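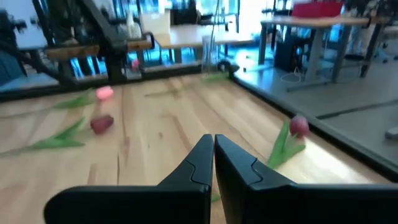 Cut tulips drooping overnight

My tulips bend over within a day of going in the vase. Tap water, room temperature, stems cut straight across with scissors. Does a penny or sugar help, or is it the water level?

posted by Eskil Fjeld

Fagerlund
Skip the penny. Modern ones are mostly zinc and do nothing useful. Recut the stems with a sharp knife, wrap the bunch snugly in paper up to the buds, and stand it in cold water for two hours. Tulips keep growing after cutting -- an inch or more -- and they lean toward light, so some bending is normal. Turn the vase daily.

serkus_13
sugar feeds bacteria if you don't add bleach too. just change the water

Ginden
Check where the vase stands. Keep it away from radiators and ripe fruit, and don't mix in fresh daffodils, whose sap clogs tulip stems.

Comments

Astmont: Wrapping worked on mine. Use plain paper, newsprint leaves ink on the leaves.
Eskil Fjeld: Recut and wrapped on Friday. Still upright.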